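March, notebook 6, still on the oil finishes

Started at 7:40 because I wanted the shop to myself before Brock got the dust collector going. Coffee first, then I went to look at the test boards, which I had promised myself I wouldn't touch until they'd had their full rest. I touched them. The Manurung oil is still a little grabby on the ash, and the Bivent hardwax is dry to a fingernail on everything except the walnut offcut, where it has gone gummy in one corner (my fault, I flooded that end and then answered the phone).

So, where things stand, for me and for whoever picks this up while I'm at Skostov:

Two finishes, three woods, every board sanded by me so we can't blame each other for the scratches. Dewanti wants one finish we can put on all the café tables for the Ulmont job and stop arguing. I want that too, but I also want it not to turn yellow by summer, and the pale woods are where that shows. On walnut, who cares. On ash or maple you get that orange cast and the client sends you a photo of it next to the sample you gave them.

Sanding notes. I went up through the grits as usual and stopped at 180 on half of each board, then took the other half to 240. Khalil thinks 240 is a waste of paper under a hardwax and I'm coming around to his side. The 240 half takes less oil, it looks a bit thinner, and to my hand there's no difference once it's buffed. What I do see is swirl. Wherever I got lazy and leaned on the sander there are little pigtails in the surface, and you don't see a single one until the oil hits it, and then there they all are! I'm going to write this down again even though it's in notebook 4: wipe with mineral spirits BEFORE the first coat, put the lamp low and off to the side, and look along the grain from both ends.
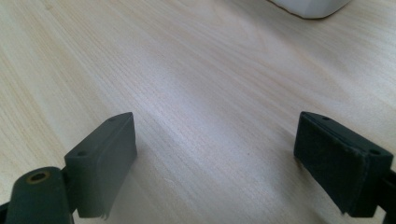

Water test next. I did the drops the way Cempaka showed us, plain tap water, a drop from the pipette, timer, blot, look. I did them on the two maple boards only. After one hour the Manurung board had a faint ring that went away by lunch. The Bivent board had nothing at all. Coffee was a different story, both of them kept a mark, with the Bivent one a bit lighter and with a harder edge, which in a funny way bothers me more. A soft blotch looks like wood. A crisp little circle looks like somebody put a cup down and walked off.

Haven't done red wine yet. Sibusiso says he has a bottle nobody should drink, so that's sorted.

Then I lost most of an hour to the pad question. White pad or the tan one for the final buff? I did a strip of each and asked people to run a hand over them with their eyes closed. Khalil picked white, Dewanti picked tan, Brock picked the strip I hadn't buffed yet. Very scientific. My own feeling is that white leaves it a bit more matte and a bit less plasticky, and the café people did say "no shine" at least twice in that meeting. Going with white unless somebody has a strong reason. If you do, write it in the margin and sign it, please, I'm tired of anonymous arrows.

Coat thickness: less than you think. I keep starting with too much. The hardwax wants to be worked in until it looks like you've done nothing, then fifteen minutes, then off with a clean rag, then a second clean rag because the first one wasn't. Rags go flat over the rail outside and then in the water can. Not in the trash, not in a pile on the bench, and Brock, not in your apron pocket.

Wet sanding the first coat. I tried this on one ash board, with 1000 grit and plenty of oil, working up a slurry to fill the pores. Looks lovely, feels like a bar of soap, took forever. For a small box, yes. For 16 tabletops, absolutely not, I would like to see my family. I did one tiny square at 4000 just to see what would happen and what happened is that my arm got tired. No visible change. 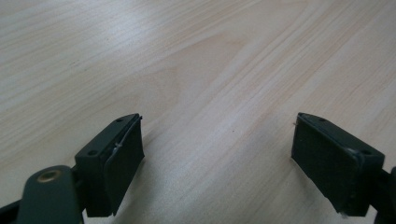

Edges. The undersides get one coat and the edges get three, that's what I want on the job sheet. Edge grain drinks it, and it's also where the wet cloth goes every time somebody wipes down a table. On the ash sample I gave the end grain two coats and it's still thirsty. Raised some fuzz too, which I knocked back with a worn piece of 320, hardly any pressure. Don't use fresh 320 on an edge you've rounded by hand, it'll cut through the finish on the curve before you notice. Ask me how the left side of sample C got that way.

Temperature was on the low side all morning and I think that's half the reason the Manurung is slow. The can says it likes a warm room and ours wasn't one until nearly noon. I moved the ash boards to the rack by the heater, on edge, with stickers between them. If they're still grabby tomorrow I'd call it the oil. If they've gone hard I'd call it the room, and then we have to think about where we cure that many tops at once, and I don't like any of the answers.

Cost, quickly. Cempaka ran the coverage from my weigh-ins and the Bivent goes further than I'd guessed, enough that the price gap more or less disappears once you count the second coat. She's putting the sheet in the shared folder. I haven't checked her math but her math has never been the problem around here.

Leaning Bivent, white pad, stop at 180. Dewanti, before you tell Ulmont anything, can you wait for the wine?

To do:

- wine and lemon juice on both maple boards (Sibusiso)
- re-sand the gummy corner on the walnut and try again with a sane amount
- order white pads, we have one good one left and it's mine
- find the low lamp, it was on the bandsaw table last I saw
- check ash boards first thing, fingernail and then paper towel
- ask Skostov if they'd take the undersides uncoated (they'll say no)

Left at 5:15. Boards by the heater, heater on low, cans closed, rags in the water.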